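Home | Projects | Reports | People | Contact
Last updated 2026-07-29

Progress report: comparison of hand-held grippers for the Dimden project
Prepared by Eugeniusz Nowakowski for Haruna Koyama, Grisgate 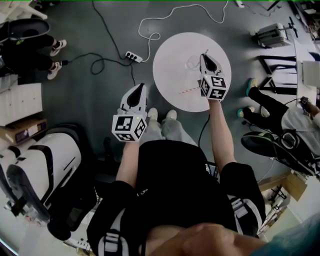 The main question of this period was which finger shape we should order for the second set of hand-held grippers. In May we had two candidates, the straight finger from Ruchti and the curved finger from Nakmont. We mounted both on the same type of white body and repeated the same small table tasks with each. The straw and the clear cup on the round white table belong to the most difficult task of the set, and here the black curved fingers gave us the better result. The straight finger often pushed the straw away before it closed. The curved one can come over the straw from above, with the hand kept at an angle, and the operator does not need to bend the wrist so much.

We recorded 200 attempts in total, divided equally between the two finger types. With the straight finger, 39 attempts had to be thrown away, mostly for a dropped object. With the curved finger the number was 33. The difference is smaller than I expected, and I would not like to make a strong claim from it. If we look only at the straw task, the advantage of the curved finger is more clear, but the number of attempts is also lower there.

The tracking of the marker cubes was stable as long as the operator held both grippers in front of the body. We lost the tracking when one cube went behind the other hand. This happened more with new operators, so I have added a short practice before each recording.

The clear cup is still a problem. On the white table top it is very hard to see in the video, and two people who checked the same recordings did not always agree about the moment of contact. I propose to keep the cup and to change the table cover to a dark one - the cost is small and we can do it without stopping the work.

Open points:
- The cable of the right gripper pulls a little when the arm is stretched far. We asked Nakmont for a softer cable and wait for the answer.
- The order for the second set is prepared with curved fingers, 3 pairs. I need your approval before I send it.
- The controller comparison has not started. The Ruchti unit came late and its software is not yet installed.

The budget for this period was not exceeded. The table with the costs will follow separately.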